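Plelstead Group Reports Higher Task Success from Demonstrations Recorded in Ordinary Homes

PLELSTEAD, June -- The robotics group at Wallonik today announced the results of its home manipulation study, named Gultano. The study shows that a policy trained on two-handed demonstrations from lived-in rooms performs better in unfamiliar rooms than a policy trained on the same number of demonstrations from a laboratory table.

The full report and the evaluation protocol are available from today on the Wallonik website. The training data will follow after the privacy check is finished.

For Gultano, people who had no earlier experience with robots recorded 3354 demonstrations with hand-held grippers. They worked in bedrooms, kitchens and hallways, and they used the objects which were already there. The laboratory set has the same size and was recorded by trained operators on one table with fixed light.

"We have for many years collected data in clean places, and then we were surprised that the robot has difficulties at home," said Thirumalai Nadar, who leads the study. "A bed is soft, the blanket has folds, and the toy is lying on top of the bottle. We wanted that the policy sees such things from the first day of training."

How the comparison was made

Both policies have the same network, named Thampi, and both were trained for the same number of steps. The only difference is the source of the demonstrations. After training, each policy was tested on a two-arm robot in rooms that do not appear in either data set. Each policy had 900 trials, divided equally over nine tasks. This gives 100 trials per task.

The tasks include placing small items in an open box, taking items out of it, closing a lid, moving soft toys from one side of a bed to the other, and folding a small towel. A trial was counted as successful only when the robot finished without help from the operator. The person who judged the result did not know which policy was running.

The policy trained on home data had more successful trials in seven of the nine tasks. In towel folding the two policies were equal within the error of the measurement. In lid closing the laboratory policy was better, and the group is still looking for the cause. One possible explanation is that the home recordings contain many different lids, but only few repetitions with each of them.

The largest difference was found in the tasks on beds and sofas. The laboratory policy often closed the gripper too early, or it pressed the object into the soft surface. The home policy made this mistake less often.

What is recorded

In each session the participant holds one gripper in each hand, and a camera on the gripper sees the fingers together with the work area. The group gives no instruction to tidy the room before the session. Participants choose by themselves where to stand and in which order they handle the objects.

In one bedroom, the work area was an open pink box on a striped sheet, with a small green and yellow ball inside and soft toys lying next to it.
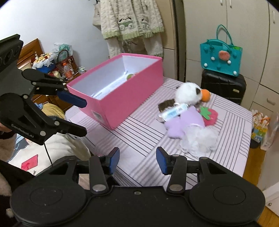
Limits of the study

The report also names some limits. From the recorded demonstrations, 936 were left out of the training because the movement track had gaps or because one hand was outside the camera view for too long. The same number was then removed from the laboratory set, so that the comparison stays fair. All homes are in the same region, and the furniture in them is rather similar.

The robot in the tests also moved slower than a person. Speed was not part of the evaluation, and the group makes no claim about it.

Next steps

Wallonik will repeat the lid task with more repetitions per object -- first with boxes, later with jars and food containers. A second round of home recordings is planned in another region.

Households that want to take part, and journalists with questions about the study, can write to the Gultano project office at Wallonik in Plelstead. Interviews with Thirumalai Nadar are possible in the afternoon, after 2 p.m.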